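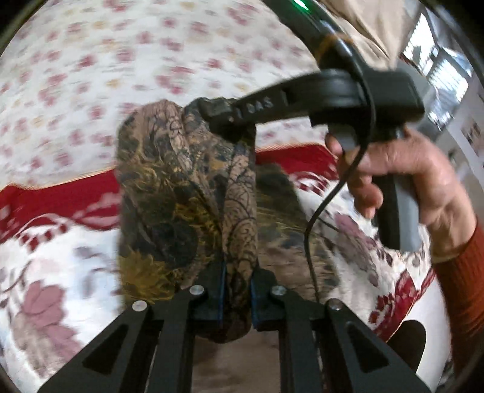
Evov Pair: hand-held grippers for recording two-handed tasks

The Evov Pair is a set of two hand-held grippers for showing a robot how a job is done. One person holds a gripper in each hand and does the task at normal working speed. The software turns the recording into gripper paths and opening widths that a two-arm robot can be trained on. No robot is needed while you record, so the work can be done in a house, a shop or a stock room.

We build the Pair at our workshop in Skenham and sell it direct to laboratories, colleges and firms.

What it is used for

Most of our customers buy the Pair for cloth. Folding, bagging, turning sleeves the right way out and sorting by type all need two points of contact, and they are slow to teach with a joystick or a teach pendant. With the Pair, one gripper can pinch a soft item from below while the other presses or pulls at the top. The operator feels when the cloth is about to slip and corrects it, and the correction goes into the recording along with everything else.

Patterned items on patterned bedding are worth including in any set of recordings. Models trained only on plain towels over a plain table tend to lose the edge of the item when there is print on both. Our own starter set, Fikre, was recorded on beds, sofas and kitchen tables for that reason. It covers 61 items, mainly clothing and household linen, and is supplied with each Pair.

How it works

Each gripper has a trigger under the handle. Squeeze to close the fingers, release to open. The travel is even from one end to the other, so half a squeeze gives half a closing. Finger pads slide off the tips and can be changed without tools.

Recording starts and stops with a double squeeze of both triggers. Files are saved as separate takes, and a bad take can be thrown away on the spot with a long squeeze on the left.

The Plaltlow desktop program lines up the two recordings, marks each opening and closing, and flags any take where one gripper lost track of its position. Fast sideways movement close to the bedding is the usual cause. Slow down a little at pick-up and most flagged takes go away.

Using it as a remote control

The same grippers can drive a robot live. Plug the pair into the robot's control computer, choose Follow in Plaltlow, and the arms copy your hands. We suggest recording by hand first and using Follow afterwards, to add takes in places where the trained robot goes wrong. Washington Cavalcanti, who looks after training here, asks new users for 32 good takes of one simple fold before they try Follow. Keep the speed limit on until you are used to the delay.

In the box

Two hand-held grippers, left and right
Two data cables, 3 m
Spare finger pads, 10
Carry case
Plaltlow licence for one computer
Fikre starter set on a memory stick
Printed guide

Care

Wipe the pads with a damp cloth after handling anything dusty or oily. Fluff collects in the linkage when you work with wool or brushed cotton, and a soft paintbrush clears it. Do not oil the bolts. Check them for tightness once a month if the grippers are in daily use. Keep the cable on the outside of your wrist and leave enough slack to turn your hand over.

Long sleeves are fine, but loose cuffs can catch in the trigger. Push them up or choose something with a close knit.

Known limits

The Pair is made for soft and light items. It will hold a full carrier bag for a short time but the pads wear quickly. It is not sealed against water. Position tracking is poor in very dim rooms and against large mirrors.

Ordering and repairs

Orders placed now will be sent out in May. Single grippers are sold as replacements only, so please have your serial number ready. Yaneth Urrego handles orders and Surachet Suwannarat handles repairs. Either can be reached through the contact form. Return carriage is paid by us during the warranty period.

Page last updated Apr 25, 2024

We use cookies to remember your basket and to see which pages are read. Accept all | Manage settings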